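Two Days at the Tierney Paper and Stationery Fair

I had promised myself I would only go for the one day. You can guess how that went!
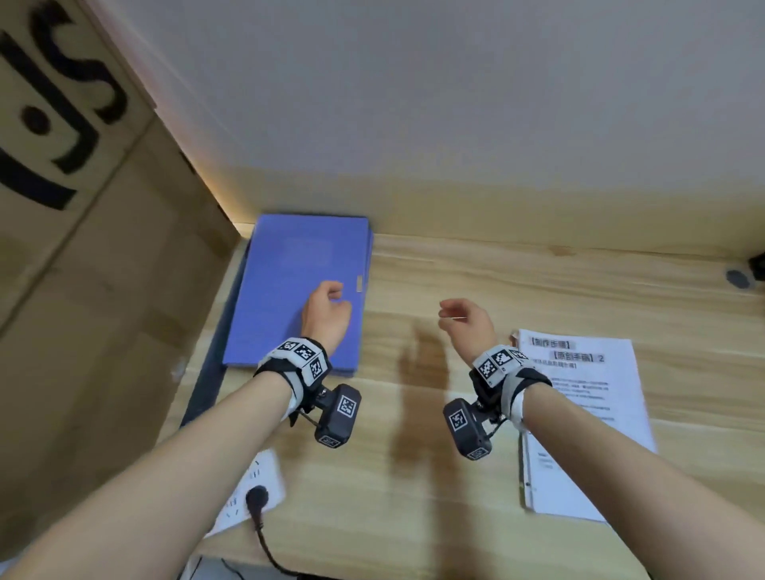

The fair takes over the old wool hall in Tierney every November, and if you have never been, picture a very large, very drafty building full of people sniffing notebooks. I took the early train up, the one that gets in a little before nine, and still found a line down the steps and past the bakery. It moved fast, though, and the bakery had sent someone out with a tray of cheese rolls, so I can't complain. (I had two. The second one was better, it had onion in it.)

Entry was 7 dollars at the door, same as last year, and you get a paper wristband and a floor map. Keep the map. The aisles are lettered but the letters hang so high up that I spent a good part of the morning walking with my head tipped back, bumping into strollers.

My first stop was Purnero, who make the sewn notebooks I've been using for my garden diary. They've changed the cover cloth this year, and I'm on the fence. The old one had a waxy feel that I loved and this one is softer and seems to pick up lint just from being looked at. The paper inside is still lovely, thank goodness. I asked about the wide-ruled version and was told it's coming back in spring, which is also what I was told last spring, so we'll see.

After that I did the filing and storage aisle, and I know how that sounds, but it was the best part of the whole fair for me! I keep all our household papers at home and I am always hunting for a folder that doesn't split down the fold by summer. Grumureck had a big corner stand with every weight of card you can think of, and they let you bend them and stuff them as much as you like. I came away with the heavy ones with the elastic closure. They also had a hanging system for music scores, 300 sheets to a box, and I don't play a thing but I stood there for ages opening and closing it.

Lunch was a mess. There is one café inside, at the back by the loading doors, and by noon the line had wrapped around the ink people, who looked pretty fed up about it. Go out the side exit instead and turn left, there's a soup place with steamed-up windows and enough stools if you don't mind elbows. Lentil for me, with far too much bread.

The afternoon was talks and workshops. I sat in on one about repairing old ledgers, which was slow to get going but then they passed around a shop account book from a feed store, 596 pages, all in the same brown handwriting, with a pressed fern stuck in among the oat prices. I could have read it all day. The marbling workshop was full, and so was the waiting list, so if that's your thing, put your name down the minute you walk in.

So then of course I had to stay over, because the Mesau mill people were only doing their papermaking demo the next morning. Rooms in town were tight and I ended up paying 87 dollars for a small one over a hardware store, with a radiator that clanked like a dropped toolbox until some time after midnight. Worth it! They had a vat set up and let us pull our own sheets. Mine had a thick corner and a thin corner and something in the middle that may have been a thumb. I carried it home between two pieces of felt and it's on the kitchen shelf now, curling a bit at one end.

A few bits if you're planning on next year: bring cash for the smaller stands, wear a sweater, and bring a tote with a flat bottom or your cards will bend. The coat check closes half an hour before the hall does. I found that out with my arms full, and they were very nice about it.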